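Cahier d'essais, décembre, 14 h
Kit bimanuel Plirdale, en prêt chez nous avant décision d'achat

Suite de l'évaluation. Aujourd'hui j'ai travaillé avec Melina Sarantis sur les petites briques et les faux fruits. Le devis de Truvbridge comprend les 2 bras, les pinces, les caméras de poignet et 300 heures d'assistance. Je trouve l'assistance un peu chère, mais Rizwan Sethi dit qu'elle est négociable.

Réglage du matin : ouverture au maximum, vitesse réduite. J'ai gardé les patins texturés livrés avec le kit. Les patins lisses de Biterlow seront pour une autre série.
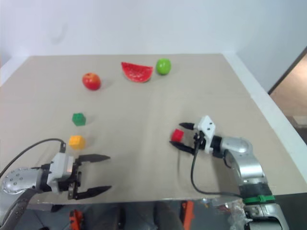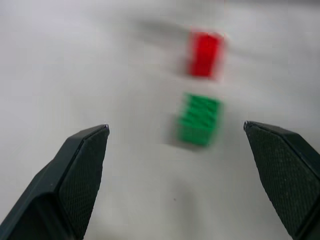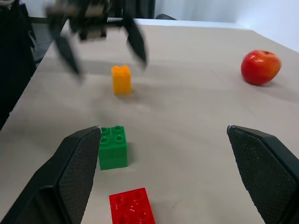
Essai briques, pinces ouvertes : une vue de tête, puis deux vues de poignet.

Remarques. La caméra de poignet donne beaucoup de flou quand le bras bouge, on ne distingue plus bien les tenons de la brique verte. À demander à Truvbridge : est-ce que le temps d'exposition se règle dans le logiciel ? La notice, page 846 du classeur, parle seulement du gain.

Le câble de la pince droite descend jusque sur la table. Il faut le fixer plus haut avant la prochaine série.

À faire : refaire l'essai avec plus de lumière, envoyer les fichiers à Rizwan.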